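About Lerholm

Equipment planning for people who have been told to buy a robot

Lerholm helps small and midsize organizations plan, budget for and buy automation. We don't build robots and we don't sell them, and we take no commission from those who do. Clients pay us a fee to sit on their side of the table with a spreadsheet and a mildly disappointed expression.

Most of our clients come to us in one of two conditions. Some have money that has to be spent by the end of the budget year and a brochure with a very shiny arm on the cover. Others bought the shiny arm two years ago and would like to know what it's for. We prefer the first group, on the grounds that they still have the money.

How we got started

The company began in a rented office in Disbridge, above a shop that repaired vacuum cleaners. Our founders had spent their working lives in purchasing departments, signing for machines that other people had picked out. They had noticed that the price on the quote and the price of owning the thing were distant cousins at best. The quote covered the machine. It left out the floor it stood on, the power it drew, the training, the spare parts, the guarding, the software renewal and the afternoon when everyone stood looking at it.

Our first job was for a commercial laundry that wanted to automate its folding room. The managers had a figure in mind and a supplier in mind, and they wanted a letter saying both were sensible. We wrote them a different letter. They paid the invoice anyway, after a pause, and came back the following year for help with the conveyor.

There are 19 of us now. The vacuum cleaner shop has closed and we use its front window to display nothing in particular.

What we do

Most engagements start with a needs review. We spend time where the work is done, write down what people do with their hands and for how long, and put a cost on it. Then we look at which parts a machine could take over at a price you'd be comfortable saying out loud in a meeting. Quite often the answer is a better table and a second cart. We charge the same for that answer, and it's usually the cheapest thing we recommend all year.

After that comes the budget. Ours run over the full life of the equipment and include a line called "things that will go wrong," which finance departments always ask us to rename. We've tried "contingency." They cut contingency. They tend to leave the other one alone.

We also write specifications, run bids, read contracts (including the back pages, where the interesting material is kept) and attend acceptance tests. At an acceptance test we bring your items, in the state you really handle them. Suppliers like to demonstrate with a crisp square towel. Your customers send in sweaters.

Soft goods and other bad news

A good share of our work involves cloth, knitwear and bedding, partly because of that first laundry and partly because fabric is where automation budgets go to be humbled. A metal bracket has the same shape whenever you pick it up. A cardigan has opinions.

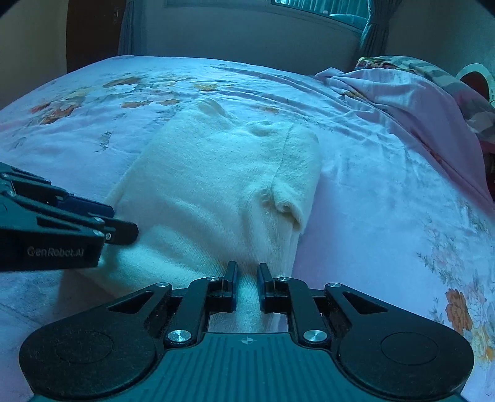

Planning for this kind of work means paying for more than the hardware. Handling tasks have to be shown, recorded, checked and shown again, and that takes people's hours, space to work in and a supply of garments nobody minds parting with. First-time buyers generally budget for the gripper and forget the person holding it. We put both on the same page, next to each other, so they can get acquainted.

We ask clients to fix the list of items before asking for prices. "Clothing" on a request for quotes will get you numbers that can't be compared, all of them for T-shirts. A list with thick knits, ribbed cuffs, fitted sheets and anything with a hood gets fewer replies, and the replies are better.

The Fuseo worksheet

Fuseo is our planning tool. It was going to be software, and there was a logo. Then we noticed that everybody on staff was exporting the thing to a spreadsheet before using it, so we gave in and made it a spreadsheet. The logo survives in the top left corner.

It asks for purchase price, installation, training, consumables, repairs, staff time, storage and disposal. Disposal surprises people. Machines do leave eventually, and they're seldom as light going out as they were coming in. Clients keep their copy of Fuseo when we're done, formulas unlocked, and may break it however they like.

The Mancuso room

Our workroom takes its name from Mancuso Street, which it faces. It measures 615 square feet and is where we try out borrowed and leased equipment before putting a client's money anywhere near it. Clients are welcome to visit and to bring their own awkward items. Please take them home again. We have a shelf of left-behind pillowcases and no use for any of them.

What we won't do

We won't tell you what your competitors bought. We won't promise a payback period before we've seen the work, although we've been asked to do it over the phone, and once in an elevator. We don't write grant applications, but we'll check the numbers in yours. And if you need a report to justify something you've already ordered, we'd suggest a good printer and a firm with a nicer logo.

Working with us

A needs review takes 20 working days from the first visit to the written report. The fee is fixed and agreed before we start. We find it hard to lecture people on budgeting and then go over our own. New projects are booked through the Disbridge office, and May is always crowded with organizations that have just discovered what's left in the account, so write early if you can.

Send us a few lines about the work, what you've been quoted and who wants the robot. If those last two have the same name on them, mention that too.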